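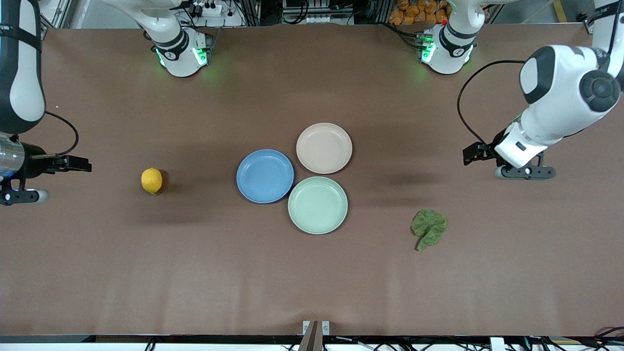

The Clatinora is a plain work table top with a matte brown surface, made by Womis for homes, shared kitchens and craft rooms. It is sold as a top only or with the Kang leg set. The finish was chosen to keep glare down under ceiling lights, and it has no pattern or printed grain to compete with whatever is being laid out. With a few household things grouped in the center, as in the photo, there is still a broad stretch of brown surface left over for sorting, folding or wrapping. Bright parts and black cables both stand out well against the color.

What you get

The top comes fully finished on both faces, with the edges sealed at the factory. The underside has threaded inserts for the Kang legs, and the same inserts take the older Vekerthorpe trestle brackets with the adapter plates. Adapter plates are ordered separately. If you already own a Vekerthorpe frame made before the bracket change, check the hole spacing against the drawing in the fitting sheet before ordering.

The leg set packs flat and includes bolts, washers, one hex key and four leveling feet. Each foot has 20 mm of adjustment, enough for most tiled or older floors.

Surface

The coating is cured matte. It takes ordinary daily use such as mugs, boxes, hand tools and sewing machines. It is not a cutting surface, and a knife will mark it. Put a trivet under anything straight from the oven or stove.

Clean it with a damp cloth and a little dish soap, then dry it. Do not use scouring pads, wax or furniture polish. Polish leaves shiny patches on a matte finish and they are hard to get out. Light scuffs usually lift with a melamine sponge used gently – try it near the back edge first.

Our coating test is 3,000 passes with a weighted felt pad. We repeat it on one top from each production batch.

Clamping and fixing

Lamps, vises and other equipment can be clamped along any edge. Use a pad of cork or rubber under the jaw. For anything heavy or anything that moves, spread the load with a backing plate on the underside. Screws can go in from below, but keep them short and stay clear of the inserts. Drilling through the top is allowed, though it ends the warranty on the surface coating. Seal any cut or drilled edge the same day.

Ordering

Item 327: Clatinora top, matte brown
Item 600: Kang leg set, black

Tops ship on a pallet to a ground-floor address. Two people are needed to carry one. Leg sets go by regular parcel and may arrive first.

The matte brown top is in stock. The next production run is planned for April, and orders placed after current stock is gone will ship from that run. Returns are accepted for unassembled items in the original packaging – please keep the corner protectors.

Page updated 28 December 2025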